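Workshop notebook, back room
29/06/2019

Came in on a Saturday to deal with the long table. It has been "nearly sorted" since March, a phrase I take full credit for.

Started with paper. One stack of Balum delivery slips, one stack of Wasten invoices, and a third stack that was both, shuffled together with what I can only call care. Marius swears they were in order when he put them down. I believe him in the way I believe the weather forecast.

Slips go by number, not date. Writing it here in capitals for whoever does it next: BY NUMBER. The dates on the Balum slips are the date somebody remembered to print them. Slip 219 is earlier than slip 112 if you go by date, and I lost a good part of the morning to that before Floarea walked past and said "by number" without stopping.

Stapling. Top left corner, one staple, parallel to the edge. Relu does his at a slant and says it turns the page better. Tried it on ten sets. It does turn the page better. Have not told Relu.

The stapler jams when it gets down to the last bit of the strip. It did this twice before lunch. Fix: open it, push the follower back with a pencil, knock the bent one out onto the table, swear, close. Do not use the good screwdriver for this (Cosmin). Staples are the box of 1000 on the second shelf, behind the tape. The box next to it says the same thing on the label and holds a slightly different size, as I can confirm after fitting them.

Small stuff next. Rule from now on is that anything with a zipper goes in a tray and anything without a zipper has to justify itself. Pens into pouches, pouches into trays, trays at the wall end of the table. Grigore asked what goes in the pouches besides pens. Erasers, the short ruler, the lead refills. Not the bulldog clips, they chew the lining. Not the glue stick either, we have all seen what happened to the blue pouch.

Chairs. We own a perfectly good row of hooks by the door and we hang our things on the chairs. I brought this up at the last meeting, then went and put my own jacket over a chair on the way out. 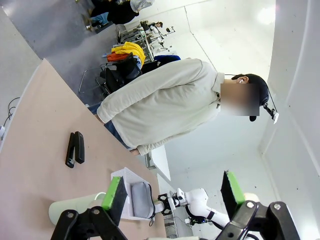
Anyway, the hooks. Two of them are loose, which may be the real reason, and the plugs behind them have been turning in the plaster for as long as I have been here. Need 8 mm plugs and longer screws. Floarea thinks Gavrilă on the corner still has them loose by the handful. Will ask on the way home if they are open.

The tabletop itself: wiped the near half with soapy water. The ring from the Fallen glue tin is still there and I have decided it is structural. Far half on Monday.

Left over at the end of the day:
a key that fits no drawer
one half of a hole punch
a Wasten invoice for something we do not appear to own
four caps, no markers

Gave the invoice to Grigore, who looked at it for a while and gave it back. It is in the tray marked ASK. So is everything else that was ever put in that tray.

To do: plugs, the other half of the table, staples in the right size, tell Relu about the slant (no hurry).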